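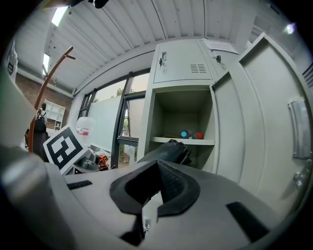 Upper door shut, lower door open: one of the metal lockers, with a few small things left on the shelf.

The lockers came from a swimming pool that was being pulled down, and for most of a winter they stood under a tarpaulin while people argued about where to put them. Now they are in use at Wondarton, a shared workshop on the edge of town where people rent bench space by the month. Each pair of compartments is one above the other, pale grey, with a latch handle set into the door and a set of slots to let the air through. They are ordinary lockers. What people do with them is less ordinary, and I spent two afternoons there in February finding out.

Romana Kubíček repairs clocks and has had a lower compartment from the start. She would have liked an upper one. "You bend down forty times a day and you feel it," she told me. She keeps very little in it: a coat, a tin of screws, her lunch. Her tools stay on her bench under a cloth.

That seems to be the usual way. The people who have been renting longest keep the least behind their doors. New members arrive with bags and fill the space up to the shelf on the first morning, then spend a week taking everything out to get at the one thing at the back. Ľudovít Ševčík, who makes picture frames, went through this himself. He had glue, clamps, offcuts, a radio and a pair of boots in there. The boots went home first, and the radio followed when the benches nearest his complained.

The single shelf is the part everyone has an opinion on. It divides the space in a way that suits almost none of the trades in the building. Long things have to lie at a slant underneath. Small things go on top, where they slide about, and a round object will travel to the front the moment someone lets the door bang next to it. Žofie Sýkora, who teaches bookbinding, lines her shelf with a strip of rubber mat from the kitchen drawer at home. Others use a baking tray with a lip, or an old towel folded double.

Natália Danko looks after the keys. There is a board in the office with the spares on it, and a charge of 6 pounds for a lost one, which she says covers the cutting and a little towards the biscuits. In her first year she replaced a good many. Then she started tying a length of bright cord to each key before handing it over, and fewer went astray. A cord hanging out of a pocket is hard to drop without noticing.

Paper is the other thing that gathers on lockers. Notices get taped to the metal, and the tape stays long after the notice has stopped mattering. I asked Danko what takes the marks off. Warm soapy water first, she said, then a drop of cooking oil left on for a few minutes, then soapy water again. She does not allow scrapers on the paint. Magnets would be better, and she has bought over 200 of them from a firm called Fokeo, but people walk off with magnets.

Anyone thinking of second-hand lockers for a garage or a studio could do worse. Ľubica Ďurica, who runs the reclamation yard at Bikley where these were stored, suggests opening and closing every door before paying. A stiff hinge can be oiled. A door that has been forced will never sit flush again, and the latch will catch on one side. She also looks at the floor of the lowest compartment, where rust begins if the room was damp, and she asks for the keys to be shown working in their locks, one by one. Sellers sigh at this. She does it anyway.

Smell can be a problem too. The pool lockers arrived with a strong one - chlorine and old towels - and it took a month of open doors to clear it. Bicarbonate of soda in a saucer helped a bit. Leaving the doors open helped more, and several members still do that when they are in the building, with their odds and ends on view to anyone going past.

Kubíček has been offered an upper compartment, as it happens. The man who had it is moving to a unit of his own on Kuruc Lane. She is thinking it over. The lower one is close to her bench, and she has got used to where everything is.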